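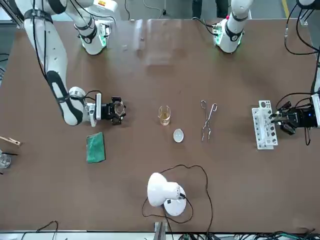 The bones came to the Ekirton campus in April, in 17 banana boxes. Most had been labelled "cow". A few, apparently after a long afternoon, had been labelled "more cow". They had been dug from a paddock behind the old carriers' yard at Plestuteck, where the council wanted to put a drain, and they belonged to cattle that had been dead for well over a century. The council wanted to know if it could have its drain. Archaeologist Cecilia Gyamfi wanted to know what the cattle had done for a living. For that she needed a veterinarian, and the nearest willing one worked upstairs from the teaching lab, where the brown work table with its small set of chemistry equipment represents the sort of science that people expect to find in a science building. Banana boxes on the stairs do not, and there were complaints.

The veterinarian was Edem Alhassan, who has spent most of his career on lameness in dairy herds and had never knowingly examined a patient older than himself. He agreed to look at one box. By the end of the week he had all of them, plus a trestle table in the corridor and a firm email about fire exits.

"Live cows kick," he said. "I thought it might make a nice change."

What Gyamfi had was a disagreement. Local histories are very fond of the Plestuteck bullockies, who are said to have hauled wool and timber over the range in all weathers, swearing magnificently. There is a statue of a bullock outside the library and a pie named after the trade. What the histories don't have is much paperwork. The yard's surviving ledger, held in the Yáñez papers at the district museum, records a great deal of money spent on rum and rope and almost none on yokes. Elikem Ayaaba, who wrote his thesis on the ledger and has since been spoken to sharply in the bakery, argued that the place was mainly a butchery that did a bit of carting when trade was slow.

Bones can settle that kind of argument, up to a point. An animal that spends years pulling a heavy load puts its weight down in a particular way, and the feet keep a record. Toe bones broaden at the joint. Extra bone creeps out around the edges in lips and ridges. Hip sockets may be worn to a polish. The trouble is that a big old beast which has never pulled anything in its life can show some of the same changes, purely by being big and old. So can one that stood about on stony ground. Telling the one from the other is slow work, and it's better done by somebody who has held a lot of feet.

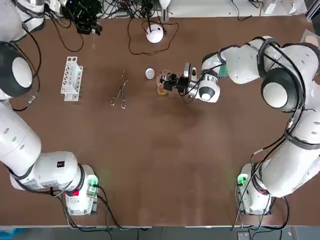 Alhassan and Gyamfi laid out 740 pieces that could be identified with any confidence. The rest went back in the boxes under a new label, "probably cow", which was felt to be an improvement. Each toe bone was scored for four kinds of change, first by Alhassan and then by Tia Blackburn, an honours student who was not allowed to see his scores. Where they differed by more than one grade they sat down together with a cup of tea and argued it out. Blackburn reports that she won most of these. Alhassan says he doesn't remember keeping a tally.

The skeletons, as far as they could be put back together, came from at least 11 animals with feet worth talking about. Seven of those had the broadened, lipped toes of cattle that had worked hard for years, and in all seven the changes were worse in the front feet than in the back, as they should be in an animal leaning into a yoke. Two were doubtful. The last two were young, sound and covered in cut marks, and had evidently been dinner.

So the bullockies are safe, and so is the pie. Ayaaba, who came up to see the bones for himself, took it well.

"I said mainly a butchery," he pointed out. "There are still two in my column."

There is a further complication, which Gyamfi brought up with some relish. The seven working animals had been butchered as well. The marks are heavier and a good deal less tidy than those on the young pair, and some had been made with what Blackburn's notes describe as "an axe and a bad mood". After a decade or so of hauling wool over the range, it seems the bullocks of Plestuteck were retired straight into the stew. None of this is on the statue.

One beast got more attention than the others. Known on the trestle table as Statard, from the word stencilled on the side of his banana box, he had a badly healed break in the left hind foot. It was an injury that would normally have ended his usefulness and, given the customs of the yard, everything else. Yet the bone had knitted and thickened, and he had plainly walked on it for a long while afterwards. Alhassan thinks that somebody rested him, fed him and put him back to work gently, perhaps as a steady old hand on the inside of the team. Bullockies did have favourites, he says, and a quiet leader that knew the road was worth nursing.

He was eaten too, eventually. The cut marks on Statard are quite neat.

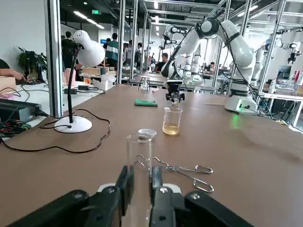
The next step is the teeth. As a calf grows, its molars lay down a chemical signature from the water and feed of wherever it happens to be living, and a drilled sample from each could show if the teams were bred locally or walked in from the river country to the north. That work needs a proper lab, and the application asks for $2085 to pay for a first round of samples. Gyamfi describes this as the smallest amount she has ever filled in 40 screens of online form to obtain. The form wanted to know the project's five-year pathway to market. She put down "pies".

Korkor Dankwa, who manages the isotope side of things at Ekirton and would be doing the analysis, is looking forward to it with certain reservations. Old teeth can soak up minerals from the soil they were buried in, and this soil had a sheep dip on it for a generation. "I would have picked a different paddock," she said. "But I gather the cattle weren't consulted either."

Dankwa intends to start with Statard, on the grounds that he is the only one anybody asks about. If his molars turn out to be local, the museum would like to say so on a panel. If they don't, the museum would still like to say something on a panel, and has already measured the wall.

Alhassan has meanwhile gone back to his dairy herds, though not entirely. He has begun looking at the feet of modern working bullocks, of which there are a few at heritage shows and one very patient pair at a winery, so as to have something recent to compare the old bones with. The owners have been generous. They send photographs, hoof trimmings and, in one case, a twelve-minute video of a bullock named Gerald declining to walk up a ramp. Alhassan has watched it more than once and says the gait is interesting in the places where there is any.

Blackburn's thesis on the toe bones is being marked. She has been offered a place to carry on with a doctorate, and has asked that next time the boxes be delivered to the ground floor.

The council, for its part, has its answer and may dig its drain, provided it goes six metres further east and stops if it hits anything labelled. It has also asked if one of the bones could be lent for display in the customer service centre, next to the rates counter. Gyamfi is considering a hip – a large one, worn smooth by years of pulling other people's goods uphill. She feels ratepayers will take to it.

The remaining boxes are still in the corridor, now stacked clear of the fire exit. Anyone who has lost a banana box and wants it back is asked to try the second floor, and to bring something else to put the ribs in.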